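Search this site Search Go

The Tekumus kicking net, after a full season in my yard

May 2026
By the Drikcombe Gear Page

I've been putting off writing up the Tekumus net until I'd beaten on it for a whole season, and now I have, so let's go. If you're new to the page, I'm a former high school kicker who never quite got over it, and I still hit balls most evenings once the dishes are done (my neighbors are very patient people).

The Tekumus is a sideline-style net, the tall skinny kind you see punters blasting balls into on TV. It comes in one long carry bag with a shoulder strap. Setup took me 15 minutes the first time and a lot less after that, once I figured out that the side poles have to go in before you hook the bottom of the net. The instruction sheet has it the other way around! I wrote to them and they were nice about it, and the sheet in the replacement bag I bought in December still has it the other way around.

I kick off a Fondidora holder most days, the one with the flat foot and the adjustable lean. It sits nicely on turf and a little less nicely on my lawn, which slopes toward the fence. I like my ball with a slight tilt away from me, laces out, and the Fondidora keeps it there even when it's breezy. I used to have the Đoàn holder, which is lighter and folds smaller, but I kept kicking the top arm clean off it. If your plant foot is steadier than mine, save the money and get the Đoàn.
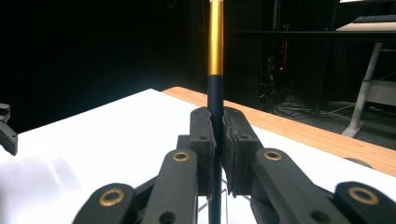 Back to the net. The pocket is deep enough that a solid hit drops straight down, and you pick it up and go again. That was my whole reason for buying it. With my old flat net I spent half of every session chasing balls into the hedge. The mesh has held up great except for one spot low on the right side where I tend to pull everything, and I fixed that with 30 cents' worth of nylon cord.

Wind is the weak point. It tipped over on me three times before I gave up and bought sandbags, and they really ought to be in the box. Two bags on the back legs did the trick – put them on before you hang the net, or you'll be wrestling with a sail.

I paid 200 dollars for mine with the bag. There's a shorter version for younger kids that costs less, but I'd skip it if your kicker is already in middle school, they'll be hitting over the top by the end of summer. Mine gets a workout of over 16 balls a night in season and the poles are still straight.

Would I buy it again? Yep. I'd just order the sandbags the same day.

Comments

puntgod_ish
Same problem with the low right side here, except mine's low left. Did you double the cord or just run it once?

turfmom
My son got the short one and we're already shopping for the tall one, so listen to this page. Does the bag fit in the trunk of a small car?

Drikcombe Gear Page
Doubled it, and I burned the ends so they don't fray. The bag fits in mine with one back seat folded down.

latesnap
Still on my Đoàn after four years – never lost an arm!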